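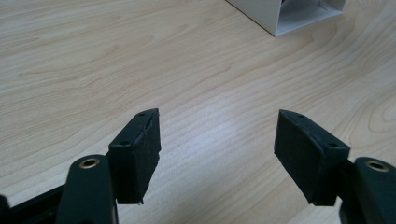 Pale wood, wavy grain, and part of a white box.

4 min read

So I finally did it. I renewed my mooring permit in Mostport, and I have a receipt to prove it, and I'm going to write the whole thing down while I still remember which form was which. A few of you asked after my grumpy post in March, and Sunil Uddin has emailed me twice (hi Sunil!), so this one is mostly for him.

First thing: the permit and the mooring inspection are separate. I've had a boat out there for years and I still mixed them up. The permit is the piece of paper that says you get that spot in the harbor. The inspection is a diver going down to look at your chain and your block and signing a slip. The town wants the slip before it will touch the renewal, but the renewal notice comes in the mail first, with a big due date on it, and the slip gets one line on the back in gray type. I read the front. I sent a check. Three weeks later the check came home in the same envelope with a sticky note on it that said "inspection?"

That was it, just the word and the question mark.

I called, and I got Noreen Keane at the harbor desk, who was much nicer about it than I would have been. She told me I could still make the deadline if the diver's slip reached her before the close of business on the last day, and that after that it's a 200 dollar late fee and they don't waive it. They didn't even waive it for the guy who was in the hospital, apparently. If you miss the grace period on top of that, your spot goes to the waiting list, and there are 168 names on the waiting list. I asked her to say that number again. I was sitting in the car outside the hardware store and I think I said a bad word.

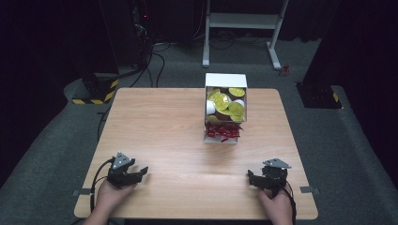 Getting a diver in the spring is its own project, by the way. There are only a couple of people on the town's approved list and everybody in the harbor calls them in the same two weeks. I left messages. I left more messages. In the end Trefor Rowlands squeezed me in early one morning between two bigger jobs, and he was in and out of the water before I had my coffee lid off. The top chain was worn and needed replacing (I knew that, I'd been pretending I didn't), the bottom chain had another year in it, and the block was fine. He does the chain swap too, so I paid for both and the whole bill came to just over 1000 dollars. Ouch! But it's been a good long while since I spent anything on that mooring, so I can't really complain. I will anyway.

Then the form itself. The paper one still exists, and I'd use it if you can get to the town office, because the online one logged me out whenever I tried to attach the slip. My phone makes giant photos and the site doesn't like them, but it doesn't tell you so. It goes blank and drops you back at the start with your boat's length erased. Noreen said to scan it at the library instead and save it small. I ended up just driving over.

What you need in your hand, Sunil, if you're doing it in person:

Your renewal notice, front and back.
The signed inspection slip, the original if you have it.
Current boat registration. Mine had the old address and they made me fill out a change form right there at the counter.
Your excise tax receipt. They can look it up, but it took a while and there was a line behind me.
A check. They take cards now, but there's a fee on top.

One more thing that tripped me up. If you've changed boats since last year, even to a smaller one, you have to say so, and the new boat has to fit the swing room for your spot. My neighbor on the next ball over, Hüsnü Kılıçarslan, went from a sloop to a little outboard and figured smaller couldn't possibly matter. It did matter! They wanted a new sheet with the length and the draft, and he had to go back a second time. He's still mad about the parking.

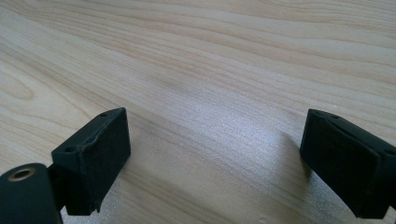

Blond wood in the light.

Also, no, you can't lend your mooring to a friend for the season. I asked, because Shabani Urio is between spots and I'm away for a chunk of July. You can have a guest on it for short stays if you call the harbor desk first and give them the name of the boat, and the guest boat can't be bigger than what's on your permit. So that's what we're going to do. Shabani's going to call for himself, since he knows his own dates and I don't.

The sticker came in the mail last week. It's orange this year and it goes on the port side near the stern, and I already put it on slightly crooked. Next time I'm calling the diver in February.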